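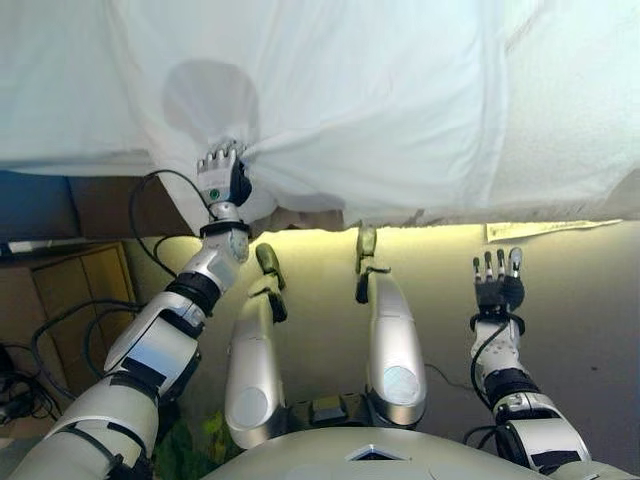

According to Reet Sproģis, a small hotel is judged in the first minute, and mostly by the bed. I repeated this to Lise Gauthier when we met in her kitchen in Nenstead, and she laughed.

"Reet is too kind to beds," she said. "Guests look first at the window. Then they ask for the price of parking."

Lise has run the guest house Furer for 28 years. It stands on the road to Gasent, opposite a closed dairy, and in August it is full every night. She bought it when the roof was leaking, and the first winter she slept in the dining room with two heaters.

I asked her what has changed most. She thought for a long time.

"Breakfast," she said. "Before, they came at eight, all together, and they talked. Now one wants it at six and another wants only hot water."

The laundry she still does at home. A firm in Kennedy offered to take it, but she did not like how the pillowcases came back. "They smelled of somebody else's house," she told me. She dries the sheets outside when the weather allows and irons only the top part, which is the part the guest sees. She was not ashamed to tell me this.

In the hall she keeps the guest books, with 3,169 entries until now. Many are only a name and "thank you". Her favourite is from a man who stayed one night and wrote half a page about the soup.

I wanted to know if she will sell. An offer came in spring, and she has not answered it.

"I must first paint the stairs," she said, and went to see who was at the door.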